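Workshop notes: capping, uncapping and the rest of the table

Gollstead Automation Circle, July 24, 2024

Members who came to the May meeting will remember the argument over whether clearing a table is one task or several. The Zoltley trial report has since gone round, and it comes down firmly on the side of several. Its authors split the job into finding the objects, deciding which belong together, picking each one up, closing whatever should be closed, and putting it somewhere sensible. Present machines do the third of these fairly well. The others vary a great deal with the table.

The report uses a domestic table for the harder half of its tests. A factory bench has fixed positions and known parts. On a dining table there are bottles standing and bottles lying down, caps that have been put somewhere else, scraps of paper, a phone on its charging cable and a vase of dried roses which will not survive being knocked.
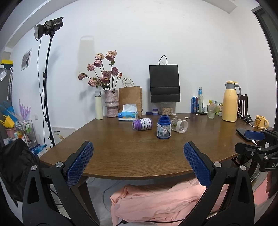 The bottle and cap problem takes up most of the second chapter. Matching a loose cap to an open neck requires the machine to judge diameter and thread from a camera view, often with the cap lying flat. Once matched, the cap must be lifted by its rim, brought down square to the neck and turned without crossing the thread. A person does this by feel and backs off a little when it binds. A two-fingered gripper has no easy way to do the same unless it measures force at the fingertips and the wrist, and the wrist must also let go and re-grip several times for each cap.

Zoltley ran 52 attempts on screw caps with a single arm and recorded 9 completed without help. The usual failure was a bottle that turned along with its cap. With a second arm holding the bottle the results improved, although the report gives no separate total, and we have written to ask for one.

Bottles lying on their sides are a different matter. An empty one is light and rolls at the first touch. The Oksanen planner, which several members use, approaches from above and closes slowly, and this works on a dry, flat top. It copes badly with clear plastic. Depth cameras tend to see through the wall of the bottle and return the table behind it, so the fingers close at the wrong height. Members who tried a matt spray on test pieces got round the fault, but that is no help in a kitchen.

Soft and thin items remain slow. A scrap of paper is best swept to the table edge, and a pack of tissues can be moved by its sides provided the grip force is set low. Charging cables should be treated as fixed obstacles for now. The report's one attempt to coil a cable ended with the phone on the floor.

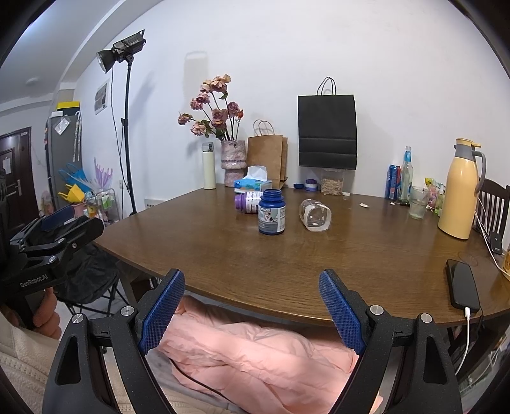

Could a household machine clear a table like this unattended at present?

Parts of it. Upright bottles and lidded jars can be moved reliably if the arm has room to reach them, but recapping, clear plastic and anything attached to a cable still need a person close by.

Shop-floor work is further on. The packing cell at Grustine handles 3,000 closed bottles a shift, all one size and all delivered upright by a feeder. Its operators step in mainly when a label has lifted and caught on the guide rail. Much of the success belongs to the feeder – the arm itself is an ordinary model and would do no better than the Zoltley one if it were set down in front of a dining table.

The full report runs to 9 chapters and a parts list. A printed copy is in the Circle's library box and may be borrowed until the next meeting. Members with force-sensing fingertips of any make are asked to bring them along, together with the mounting plate and a note of the supply voltage.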